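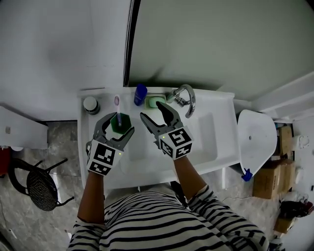 Gripper trial catch-up – minutes
05/01/2023

Present: Cadi Landeg (chair), Wanigasekara bench team, two from Skusomora on the phone. Apologies from the Zurkitura rep, sent notes instead, see item 3.

1. Last minutes
Accepted. One fix – the October action on spare finger pads was closed, not carried over.

2. Bathroom tasks, hand-held pair
Sink set-up stays as is for this round. Toothbrush cup and soap dish are the two main objects, left hand on the cup, right on the dish. Cadi wants the jaws fully open before the approach starts, some operators are still opening on the way in and the log is a mess to trim.
Marker cubes stay on both tools. Agreed to check the little green light on each cube before every take, not just first thing in the morning. Someone asked if it could be every second take. No.
Bottle and small jar left on the ledge as clutter. Don't tidy them away.

3. Skukiso jaws vs Zurkitura jaws
Target is 300 takes per set. Skukiso done, Zurkitura at 225. Zurkitura notes say the soap slips if the trigger is eased off too early, bench team agree, same thing with Skukiso but less of it. Long discusion about whether that's the jaw shape or the operator. Not settled. Cadi: don't write up a winner until both sets are at the same number.
49 takes flagged for review so far across both. Most are tracking dropouts near the tap, when the wrist rolls over and the cube turns away from the head camera.
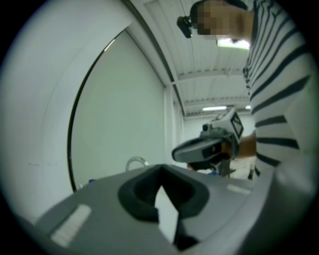 Tool cameras vs head camera – Skusomora would like to drop one to save on storage. Bench team against. Fisheye on the tool picks up the other gripper when the hands come in close, head view loses the fingertips as soon as the operator leans over. Keep both for now. Skusomora to send file sizes so we're not guessing.
Overhead lights also raised, the fluoros blow out the white panels in the tool view. Try locking exposure, 2 test takes at each setting, then decide.

4. Operator comfort
Forearms getting sore by mid afternoon. Breaks to be put on the run sheet properly. Head camera strap – a softer one is on order, no date yet.

5. Controller firmware
Deferred, ran out of time. Cadi to circulate the change list before next meeting, please read it this time.

Actions
Cadi – firmware change list, updated run sheet with breaks
Bench team – finish Zurkitura set, review flagged takes, exposure tests
Skusomora – file sizes per camera
Zurkitura – advise on trigger spring, stiffer one availble or not

Next meeting same time, same room. Bring own coffee, machine is still out.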